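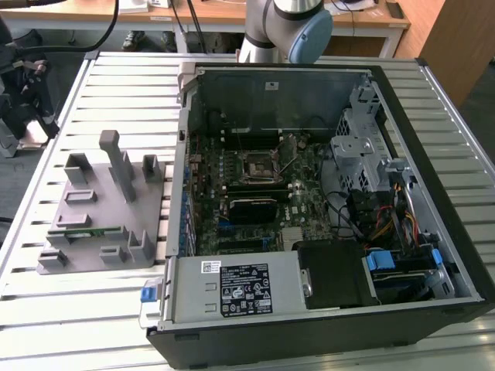

Workshop notebook, Ketness
24 June 2022

Long day, and a good one. Belmiro and I finally sat down with the order book and worked out what the shop is going to look like after the summer, and I want it written down before I forget half of it.

First, the repair counter. It stays! I went in ready to argue for it and didn't need to. Belmiro Patrício had gone through the job cards back to February and put them in piles by customer, and the same surnames kept turning up. People come in with one tired machine, then send a sister, then the sister's office rings. The Vollau bakery found us that way, and so did the driving school. We've never paid for an advert that did as well.

The bit that surprised me was how many of those jobs we undercharge for. A flat bench fee of 40 covers a quick look and a clean, but we've been letting it cover a proper strip-down too. From Monday there are two prices: 40 for the look, and anything past that gets quoted before we start. Belmiro has drafted a card for the counter. I'd like the wording a bit friendlier (he writes like a parking notice, sorry B, you know it's true) but the content is right.

Second, Rutari. They rang at ten to ask if we'd take on their office machines when their current arrangement runs out. Up to 200 desks, spread over two floors, and they want somebody local who'll turn up in person. This would be the biggest thing we've had by a long way and I've been grinning since. To do before we answer:

- ask them for a list of what they've got and how old it is
- work out who covers the counter when both of us are out
- talk to the insurance people again, the present cover was written for a much smaller shop
- decide on monthly or per visit. I'm for monthly, Belmiro wants per visit for the first stretch so we learn what it costs us. He may have a point.

Third, premises. Bendik Berge came by after lunch with the keys to the unit next door and let us walk round it. Better light than ours, a loading door at the back, and a small room that would make a decent office so the paperwork can leave the tea shelf. He'd knock through the wall at his own cost if we sign for longer. I paced it out and I think we could have the benches along the window side and keep the front purely for customers.

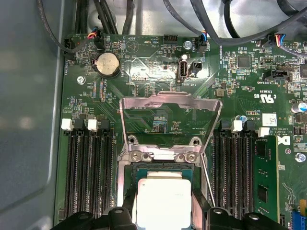
Rent is the sticking point. He's asking 300 a week for the pair, and I said we'd come back to him once Rutari is a yes or a no. He was fine with that and has nobody else looking before autumn. I like dealing with Bendik, he says a number and it stays that number.

Fourth, and I'd nearly left it out: the Saturday mornings at Rustad. We had 15 people signed up for the next one by closing time, with no more effort than a sheet of paper on the door. Mostly parents with teenagers, a few retired people, and the chap from the fish shop who wants to build his own. We don't earn much on the mornings themselves, but Belmiro noticed that several of the newer job cards have "met you at Rustad" written on them, so I'm counting that as trade.

Still open: who rings the accountant (me, first thing), the new sign, and whether we keep the old name if we take both units. I say keep it. Belmiro is thinking about it over the weekend.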